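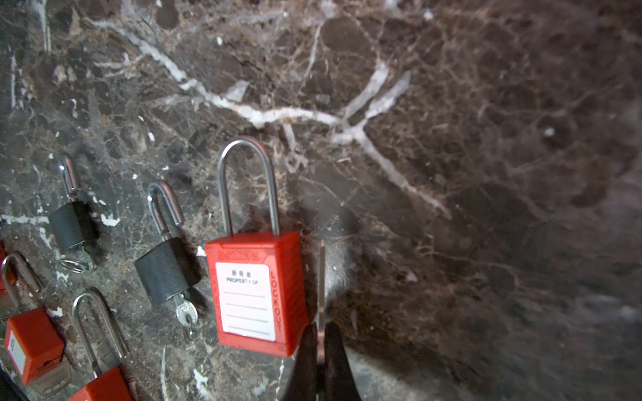 Red and black padlocks on brown marble.

Kullport Community Church
Building Safety Checklist, Spring Inspection
Period covered: March 2019

Scope: sanctuary, narthex, choir loft, Wokia Hall (lower level), kitchen, nursery rooms, boiler room, parking lot. The bell tower is inspected separately and is not part of this form.

Ratings: S = satisfactory. R = repair or correction required. N = not inspected.

1. EXITS AND OCCUPANCY

1.1 Main doors open outward without a key: S
1.2 Side door, east aisle: R
Comment: The panic bar sticks at the halfway point. The door must not be counted as an exit until the bar is replaced.
1.3 Occupancy card posted in narthex: S
Comment: The sanctuary is posted for 400 persons. Ushers are reminded that the number includes the choir and the clergy. Folding chairs may not be placed in the center aisle at the Good Friday or Easter services.
1.4 Exit signs lit on battery power: R
Comment: The sign above the loft stairs went dark during the test.
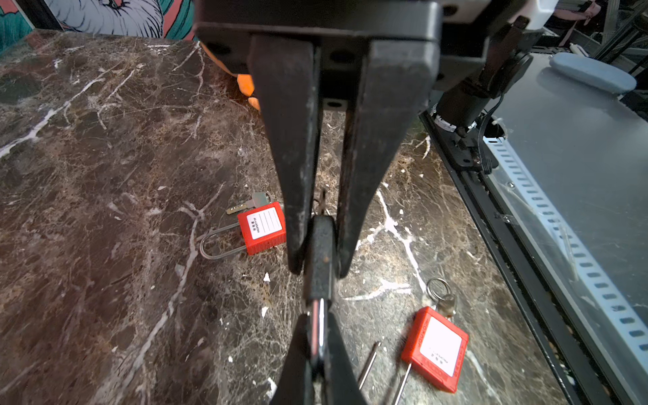 1.5 Loft stairs clear of stored items: R
Comment: Two boxes of hymnals and a music stand were on the lower landing. They were moved to the choir room during the visit. This item was also marked R last fall.

2. CANDLES AND OPEN FLAME

2.1 Altar candles stand clear of cloth and flowers: S
2.2 Paschal candle stand steady on its base: S
2.3 Hand candles for the Easter Vigil fitted with drip guards: R
Comment: There are 124 candles in the sacristy cabinet. A number of the paper guards are torn or missing. New guards should be on hand before the Vigil in April.
2.4 Extinguisher within reach of the chancel: S
2.5 Charcoal and matches kept in a closed metal container: S

3. ELECTRICAL AND HEATING

3.1 Panel doors closed and labeled: S
Comment: Labels were redone by Mohammadi Electric and are easy to read.
3.2 Extension cords not used as permanent wiring: R
Comment: The cord behind the organ console remains in place. It was approved for one season only.
3.3 Boiler room free of paper and cloth: S
3.4 Alarm panel shows no faults: S
Comment: The Zokis panel was tested with the monitoring station on the line — no delay was noted.
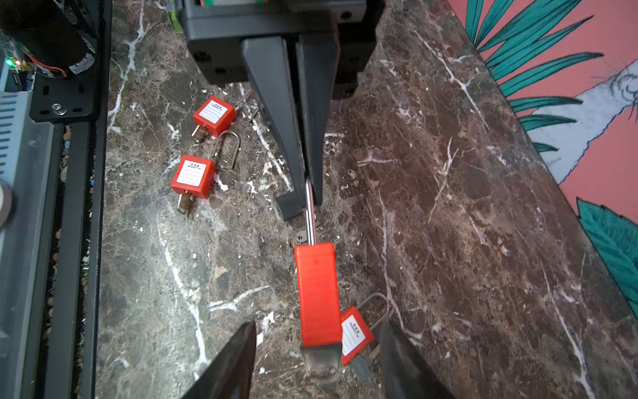 Sections 1 through 3 inspected and reported by Touran Ghaffari, Building Safety Officer
Sections 4 and 5 inspected and reported by Bradley Catterall, Parish Administrator

4. WOKIA HALL AND KITCHEN

4.1 Floor free of trip hazards: R
Comment: The hall measures 1,891 square feet and most of the floor is in good order. The tile at the foot of the ramp has lifted and should be taped until it can be reset.
4.2 Tables locked in the open position when in use: S
4.3 Range hood and filters clean: R
Comment: Filters are to be washed before the Maundy Thursday supper.
4.4 First aid kit complete: R
Comment: No burn dressings. Gloves are past their date.

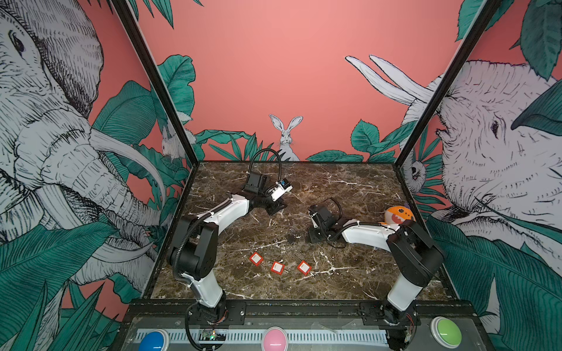 Robot arms at a marble tabletop, with a jungle mural on the walls.

5. NURSERY AND CHILDREN'S ROOMS

5.1 Outlet covers in place: S
5.2 Windows in classroom doors uncovered: R
Comment: Palm Sunday artwork was taped over the glass in the older children's room. Artwork may be hung on the wall beside the door. The glass must stay clear at all times.
5.3 Two approved adults listed for each session: S
5.4 Cleaning products out of reach: S
5.5 Changing table strap: N
Comment: Room in use for the mothers' prayer group at the time of the visit.

CORRECTIONS DUE

Items 1.2, 1.4 and 2.3 are to be completed before Holy Week services begin. All others are due within 16 days of receipt of this form. Completed corrections should be initialed on the office copy, which hangs inside the door of the parish office.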